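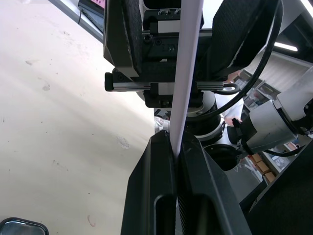 Keeping a two-arm cell in service: grippers, rails, cables
Speaker notes, Thanasis Deligiannis

Slide 1. Scope
One cell, two arms, parallel grippers on both. We call it Murkance. It does handovers of long thin parts all day. I will cover setup, weekly care and the one repair we keep repeating. No control theory. Questions at the end, except on safety, which you can ask at any time.

Slide 2. Finger pads
The textured pads wear before anything else. Wipe with a dry lint-free cloth at the start of a shift. No solvent; it lifts the glue at the edges. We replace pads in pairs at 200 hours. Replacing a single pad shifts the grip center, and a rod held at both ends will show it as a lean.

Slide 3. Guide rail
Jaw travel on our units is 75 mm. Power off, then move the carriage by hand over the full stroke. Any notchy spot means dirt under the carriage. Clean the track, one thin film of grease, run it back and forth, wipe the excess. Check that the end caps are seated. The mounting block has 4 screws; tighten crosswise and mark them with paint.

Slide 4. Cables
Leave a generous loop at the wrist. Drive each wrist joint to both limits at low speed and watch the loop. It must not go tight and must not reach the fingers. Our logs show 246 gripper faults for the year through May, and nearly 200 were traced to the connector behind the wrist flange. Reseat it, clamp it, log it.
(Pause. Ask who has had the same fault.)

Slide 5. Alignment check
Both grippers on one straight rod, low force. Open the upper gripper and watch the free end. If it springs sideways, the arm-to-arm offset is wrong. Redo the base calibration before touching the finger settings. Kurniawati Tuhumury wrote our procedure; it is on the Skusari share under "two-arm, cold start."

Slide 6. Spares
Two pad sets, one gripper cable, one rail carriage, grease, paint marker. Keep them in the bin next to the cell.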